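### 2.2 Withholding on service fees

The second group of contracts covers technical services billed across a border. Of the 1519 invoices in the sample, most name the service in a single line, and the payer's tax office has to decide from that line whether the fee is a royalty or ordinary business income. Zetus and Pirkon used the same wording for both kinds of work, so we read the underlying contracts as well (see Mokgethi's coding notes).

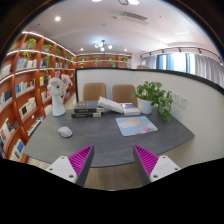

**Figure 2.** Desk with a computer mouse, beside a low white partition.

Where the contract gave the customer a right to use software after the work ended, we coded the fee as a royalty. Mixed contracts were split by the price list attached to them. In 16 cases there was no price list, and these were left out of the rate comparison in Section 3. Prarkel's fees were taxed at source under either reading, so the coding does not affect its results.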